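Flalo: teaching two arms to tidy a hotel room
Project report, posted 1st August

So our project is called Flalo, and the short version is that it's a two-armed robot that is supposed to pick up trash from a bedroom floor and drop it in the bin. We picked a hotel room because hotel rooms all look kind of alike (bed, nightstand, sofa, carpet) and we figured that would make life easier. Ha!

I was in charge of recording the practice runs, which meant driving the arms myself through the whole pickup, over and over. We ended up with 144 runs, and I threw out 52 of them when I went back through the footage, mostly my own clumsy driving. Each run took up to 3 minutes. The left arm stays by the bin and the right one does the grabbing, a split we settled on early and I still like it. 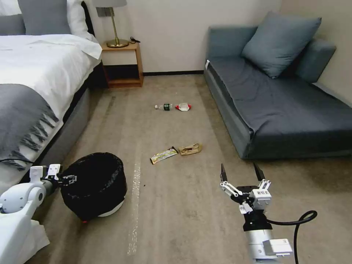
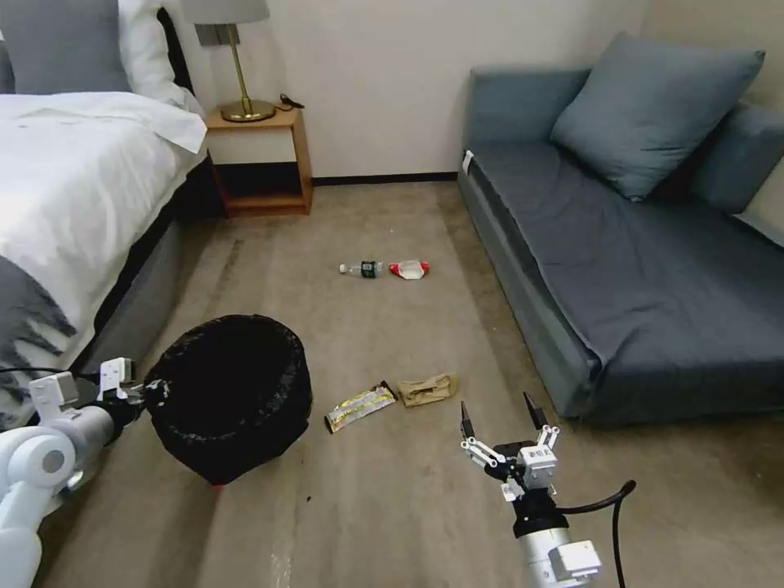
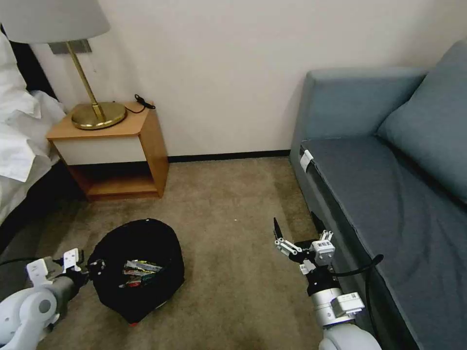 Flalo on the bedroom carpet, left gripper at the bin and right gripper open.

The crumpled stuff was my favorite to grab, since there's always an edge sticking up somewhere. Flat snack wrappers drove me nuts! You come down a hair too high and the fingers close on nothing, a hair too low and you're scraping carpet. Bottles are fine as long as you go for the middle.

What I'd still like to fix is the cable on the right wrist, it needs a better clip. We also want to try a darker carpet in September, and I need to relabel the early runs before then.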